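Wrist camera policy works in one corner of the table only. Is my result still valid?

Posted in: Manipulation and Learning
Asked by tronport_lab2

Hello to all. I am writing my first report about an imitation learning experiment and I have a doubt about how to present the result. Please excuse my English, I try to be precise.

The task is to set a cup on its saucer. We use two arms at one white table, and the policy gets the view of one wrist camera plus one fixed camera which looks at the table from the side. I collected 607 demonstrations by teleoperation. After removing the ones where the operator made a long pause, I trained on 500 of them. The network is a usual action chunking model and I changed nothing in it except the image size.

My evaluation is 24 trials for each condition. With both cameras the policy is good everywhere on the table. When I remove the fixed camera and keep only the wrist camera, it is still good near the back edge, but in the front part it goes to a wrong place, always too far to the back. The error is not random. It looks as if the policy remembers a position.

The two views are below, first the wrist camera and then the fixed camera.
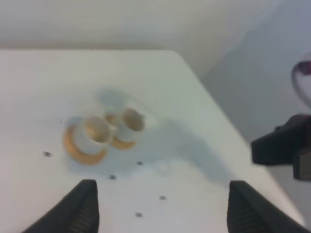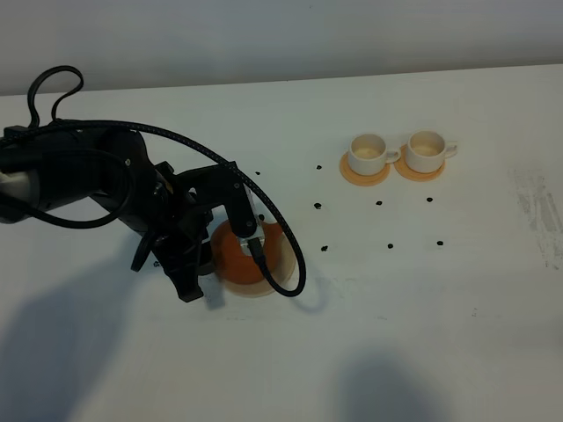 What I already checked

The time stamps of the two cameras agree. The gripper calibration was repeated on Monday and the values did not change. The light in the room is the same for training and for testing. I also looked at the training loss of the two versions and they are almost equal, so from the loss I would never have seen this problem.

My doubt is the following. Can I write that "the wrist camera alone is not sufficient for this task"? Or is it only a fault in my data? My supervisor prefers the first sentence, but I am not comfortable with it.

Thank you in advance for every advice.

kawaguchi_bench
Accepted by the asker

I would not write this sentence yet. Your result is valid as a measurement, but the explanation is still open.

Please look at where the cups are in your demonstrations. In both of your views the pair of white cups is toward the back of the table. If this pair is standing there in most of the 500 episodes, the wrist camera model can use it as a landmark and learn "go near the two white cups". The fixed camera may give the model the position of the whole arrangement, and then the shortcut is less attractive. This would produce exactly the constant error to the back which you describe.

You can test it without new training:

Move the white cups to another place and leave the target where it was. Run the same 24 trials with the wrist camera only. If the arm follows the white cups, you have your answer.

Then remove the white cups completely and repeat. If the arm becomes lost also near the back edge, this supports the same explanation.

One more thing. Your table has dark dots, and they are visible from both cameras. If you used them to place the objects, the positions in your data are probably only a few discrete points. A policy can do very well on these points and badly between them. In your trials please put the objects between the dots too, and report the two groups separately.

In the report I would write: "with our data, the policy with the wrist camera only failed in the front region of the workspace". This is true whatever the reason is. After the test you can add the reason.

sullton_k

Did you try more epochs? We had something similar in the Cukenow project and longer training solved it for us. Also maybe crop the wrist image, the fingers take a lot of space in it.

mid_gray_wall

I agree with the accepted answer, but I want to add a point about the shadows. Both of your images have large soft shadows on the white surface, and on a table so plain they are one of the strongest edges that the encoder receives. The shadow of the arm changes with the position of the arm, so it carries information about the pose. With light which never changes, the model is free to use it.

I suggest strong brightness and contrast augmentation, and a few trials with one lamp turned off. I can not promise that it explains the direction of your error. In our case it explained a smaller part than the placement of objects did.

About cropping the fingers, be careful. The model needs to see the fingers in relation to the cup when it closes the gripper. I would crop the upper part with the wall before I crop the fingers.

And train each version with 2 different seeds at least. With one seed a difference between cameras can be a difference between seeds.

Comment from tronport_lab2

Thank you very much. I checked the log of the episodes and the white cups were moved very rarely, so the first explanation is probable. I will do the test with the moved cups before I change anything in the training, and the seeds after it. For the moment I have changed the sentence in the report to the one proposed by kawaguchi_bench.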